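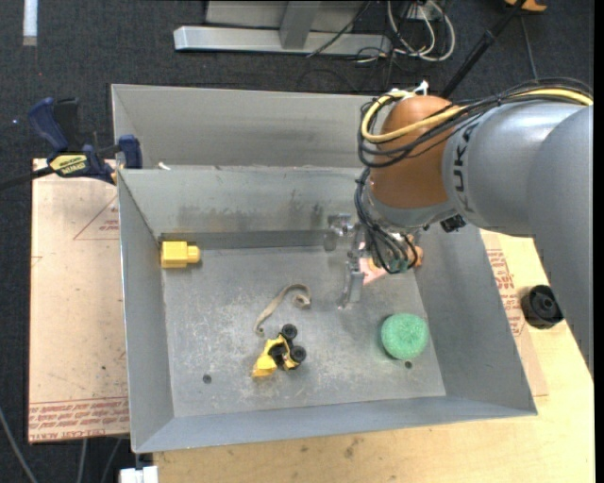
*Gray metal bin with sloping sides, light wooden tabletop.*

## 4. Setting up your rooms and rates in Skevier

Okay, you've got your login and your property page exists. Now for the part I get the most email about, which is rooms. I run a small guest house myself (nine rooms, one temperamental ice machine) and I wrote this guide after setting mine up twice, the first time badly. Set aside an evening for it, and have your room list on paper next to you.

### 4.1 Add your room types

1. From the main menu, open **Property**, then **Rooms**.
2. Click **New room type**. Give it a name a tired traveler will understand, like "Double with garden view". I called one of mine "The Bermúdez" after the street out front, and for a whole season guests wrote to ask me what it was.
3. Pick the bed setup. If you can split a king into two twins, choose **Flexible** and leave the note field blank for now.
4. Enter the maximum number of guests. Kids in cribs don't count here, they have their own box further down.
5. Type in how many rooms of this type you have, and hit **Save**.

Repeat for every type. Two rooms that differ only in the color of the curtains are one type, please! I had seven types to begin with and I'm down to three.

> **Note:** The name field takes accents just fine, but some of the older booking sites drop them. Check how yours looks once you're connected (section 4.4).

### 4.2 Tick the amenities

1. Open a room type and go to the **Amenities** tab.
2. Tick what is in *every* room of that type. If one of your four doubles has no refrigerator, don't tick refrigerator.
3. For cooling, choose between **Ceiling fan**, **Air conditioning** and **Either**. Guests who book an "Either" room get a line in their confirmation telling them they can write to you with a preference.
4. Scroll down to **Bathroom** and pick **Private**, **Shared** or **Private, outside room**. That last one is easy to miss, and if it applies to you, use it. My back single has its bathroom across the hall and I got two grumpy reviews before I found the setting.
5. Save.

> **Caution:** Changing the bathroom setting after you have bookings sends a notice to every guest with an upcoming stay in that room type. It goes out right away and you can't call it back.

### 4.3 Set your rates

1. Go to **Rates**, then **Base rate**. Enter your everyday nightly price before tax. My doubles are at 147.
2. Click **Add season** and choose the start and end dates. My high season stops at the beginning of May, yours may well be different.
3. Enter the season price. I use 231 for the doubles over the holidays.
4. Under **Extras**, add a cleaning fee or an extra-bed fee if you charge one. The extra bed is 40 at my place, per stay. The default is per night, so look at that little drop-down before you save (I didn't).
5. Click **Preview calendar** and page through the full year. Days with no price show up striped, and striped days can't be booked.

If two seasons overlap, Skevier takes the one you created last, even if the other one is longer. I wish it gave a warning, but it doesn't. Look at the calendar again whenever you add anything.

### 4.4 Connect to Cleltix

Cleltix is the piece that pushes your rooms out to the booking sites. You can skip it and take direct bookings only, and then you're done after section 4.3.

1. Open **Settings**, **Connections**, and choose **Cleltix**.
2. Paste in the property key from your welcome email. Watch out for a stray space at the end.
3. Match each of your room types to one on the right-hand side of the screen. Unmatched types simply won't be sent.
4. Set **Direction** to **Two-way**.
5. Press **Sync now** and go make coffee. The first sync took roughly 40 minutes for me. The later ones are over before I've noticed.

When it's finished you'll get a green bar. If you get error 832 instead, one of your room types has a guest limit of zero. Fix it under **Rooms**, then sync again.

> **Caution:** Don't close rooms by hand on the booking sites once two-way is on. Do it in Skevier. Otherwise the next sync opens them right back up, and you'll be phoning around town for a spare bed at eleven at night.

### 4.5 Make a test booking

1. Open your public page in a private browser window.
2. Book one night, well out of season, under your own name.
3. Check that the confirmation shows the right room, the right price and your check-in hours.
4. Cancel it from the **Bookings** screen and choose **Test, no fee**.

Still using Ilisitz for your door codes? Leave it switched off until the test is canceled, then carry on with section 5.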